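I have sat through the free webinar. The slide with the salary curve, the slide with the smiling graduate, the countdown clock for the early enrollment price. The course was a bookkeeping certificate, sold by an outfit called Plata, and near the end the host told us that up to 300 employers "recognize" it. I asked in the chat what recognize meant. The clock kept running and my question scrolled away.

I have kept books for small companies for most of my working life, and I've hired people to help me do it. So I have a stake in this, and a grudge. The certificate business in my trade has grown much faster than the amount of bookkeeping skill in circulation, and I think the buyers deserve a harder look at what they are paying for.
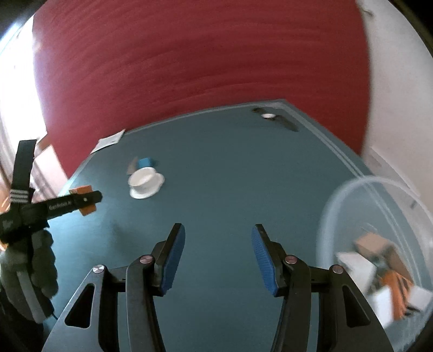

What does a bookkeeping certificate prove to someone who is hiring?

It proves that the holder finished a course and passed whatever test came with it, and how much that's worth depends on who wrote the test and who watched it being taken.

Most of the tests I have looked at were written by the company selling the course. Plata's is 40 multiple-choice questions, open book, taken at home, with as many retakes as you like. I don't call that cheating. I call it a quiz. A quiz is a fine thing to have at the end of a chapter, but I wouldn't hand someone the payroll because of one.

Then there are the pass rates. Dantas, which sells a longer and pricier program, puts its pass rate in large type on the home page. Look for the number of people who signed up and never sat the exam, and you will be looking a long time. A school that loses half its students before test day can still post a lovely figure for the ones who stayed. I would like to see every provider publish two numbers side by side: people who paid, people who passed. I've written to Dantas to ask for the first one. They sent me a brochure.

The usual defense is that adults can judge for themselves. Sure, with the right information. But a person changing careers at the kitchen table at 11 p.m. doesn't know yet what a bank reconciliation feels like when it is off by a few cents and the client is waiting. They can't tell a good syllabus from a padded one. Zita, the cheapest of the bunch, lists 7 modules, and two of them are about how to write your resume and "build your brand." A beginner sees seven. I see five, and one of those is mostly a tour of software menus that will have moved by next year.

I'll be fair where I can. The community college in Gavport runs an evening class that I think well of, and I've hired from it. It's slow and the room is ugly. Students get a shoebox of receipts from a made-up hardware store and have to turn it into a set of books, and then somebody who has done the job goes through their mistakes with a pencil. The fee is lower than Plata's. It has no webinar and no clock, so hardly anyone outside town has heard of it.

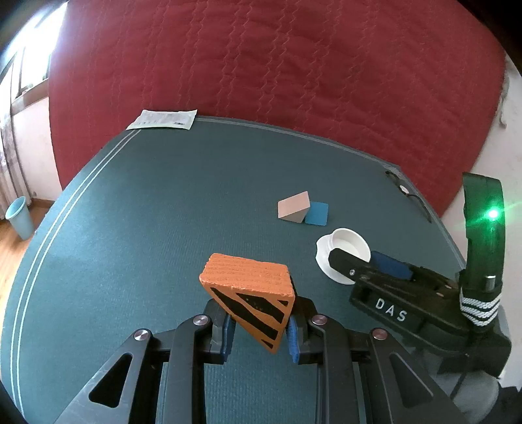

*An orange block held between two blue grip pads.*

I'm told employers drive all this, and there is some truth in it. Job ads for clerks now ask for a certificate without saying which one, mostly, I suspect, to thin out the pile. My own side of the desk should quit doing that. When I hire, I give people a messy month of transactions and an hour. Some with three certificates freeze. Some with none ask me a good question in the first few minutes, usually about the owner's personal charges on the company card.

If you are about to pay for one of these courses anyway, ask to see a full sample exam and ask who grades it. Ask for the refund terms in writing, before the clock on the screen runs out. Then let it run out and see whether the same price is back in the morning. With Plata, it was.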